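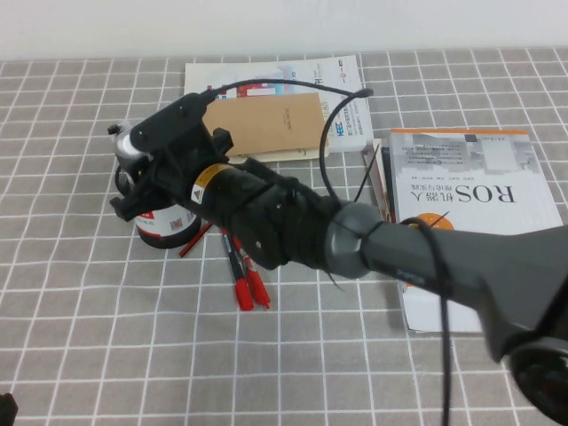

Wikirance: a small planner for cluttered tables

Hello! This is the README for Wikirance, the planning and replay package I've been building on and off since November. It takes a target on a table, works out a way for the arm to get there without knocking everything else over, and writes down what it was thinking so you can shout at it later. I'm Desmond Strickland, I wrote nearly all of it, and the odd bits of naming are my fault.

The table up top is my usual sort of test layout: a jar to go for, red-capped markers lying just in front of it, flat stuff like a book and an envelope spread about, and a tablecloth with a grid on it. If your own table is tidier than mine then lucky you, everything should go faster.

What's in the box

rindach/ is the perception side. It takes a colour picture and gives back a list of things with a rough outline for each. Shiny objects are its weak spot, and the silvery top of a jar like that one is just about the worst thing you can feed it (the outline tends to shrink down towards the label, where there's something printed to hang on to). There's a setting called trust_label which grows the outline back upwards. It's a bodge, but I leave it on all the time.

kemeck/ is the planner. It samples approach poses round the target, throws out the ones that would hit something and scores what's left. You get 2,000 samples by default. I tried going lower and it kept missing the one sensible way in, so please don't.

kocabas/ is the replay viewer (it's Kocabaş really, but I got fed up with what the cedilla did to my import paths). It draws the planned path and the path the arm took on top of each other, and you can scrub backwards and forwards. I use this more than anything else in here!

Getting it going

Make a fresh environment, run the install script, then run the check script. If the check script prints a wall of yellow text about missing meshes, you've skipped the download step. I do this myself every single time I set up a new machine.

After that:

1. Copy config/default.yaml to config/mine.yaml and put your arm's address in it.
2. Run the calibration. It looks for grid corners on the cloth, so leave a decent patch of it bare.
3. Start rindach and check the outlines look right before you let anything move.
4. Start kemeck with --dry first. Always --dry first.
5. Take --dry off and keep a hand near the stop button.

The sample set

The samples folder has 117 recorded runs, split into 20 layouts. Each run has the pictures, the joint positions, the plan and a short text note from me. Some of the notes are helpful and some just say "hmm". Seven runs are marked bad in the index because the clock on one of the machines had drifted. I've kept them in for anyone who wants to test their time syncing, but the loader skips them unless you ask.

Things that don't work very well

Cables. The planner knows about the arm and the table, and it knows nothing whatsoever about the black cables looping off the gripper and hanging down over the arm. I've got a half-finished branch that treats the loop as a fat tube and it's so cautious it refuses to go anywhere. If you've cracked this, do open an issue, I'd love to see it.

Thin things. Pens and markers come out of rindach either as one long blob or as nothing at all, especially when two are lying side by side. Raising min_gap helps a bit.

Paper on paper. An envelope lying on a brochure gets read as one object. For reaching past them that's fine, for picking up the envelope it's useless.

Changes

Sat 18 January: new scoring in kemeck, which now prefers coming down over the top of tall objects. Old config files still load, but the side_bias setting is ignored and you'll get a grumpy message about it. The viewer also remembers its window size at last.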